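## Cloths and tea towels: the new folding table

The linen cupboard on the ground floor at Flulberg has been emptied, wiped down and put back in order. Anyone who uses the kitchen or the craft room will find the shelves laid out differently from 1 September 2025.

Cleaning cloths are now on the lower shelf and tea towels on the one above. Tablecloths have moved to the tall cupboard by the door, where they can lie flat. The old mixed basket has gone. It held a good deal that was past use, and the worst of it has been cut up for rags and taken to the Kowalchuk workshop, who were glad to have it.

The shelves are only just deep enough, so cloths need to be folded to the same size or the door will not close. Quarters work for the small ones. Tea towels should be folded in three lengthways and then in half – the fold faces outwards, so that one can be taken without pulling the rest of the pile down.

Please fold on the table and not on your knee or over the back of a chair. Hold the cloth by its two top corners, pull it straight and let it hang for a moment before you lay it down. Most of the creases from the dryer will drop out by themselves, and the rest can be smoothed by hand once the cloth is flat. If the edges don't meet, start again from the corners. 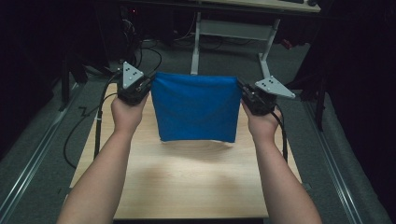
Damp cloths should not go into the cupboard at all. Hang them on the rail behind the boiler and fold them the next day. We had a musty smell in there from February onwards, and it came from a pile that had been put away too soon.

The wash still goes on at 9 in the morning, and the machine takes up to 8 kilos. Cloths used with polish or oil must be washed separately – there is a lidded bucket for them under the sink.

We have ordered two more packs of tea towels from Jultetti, as the present ones are getting thin. They will go through the wash once before they are put out. If you have spare cotton ones at home in fair condition, they are also welcome and can be left in the box outside room 451.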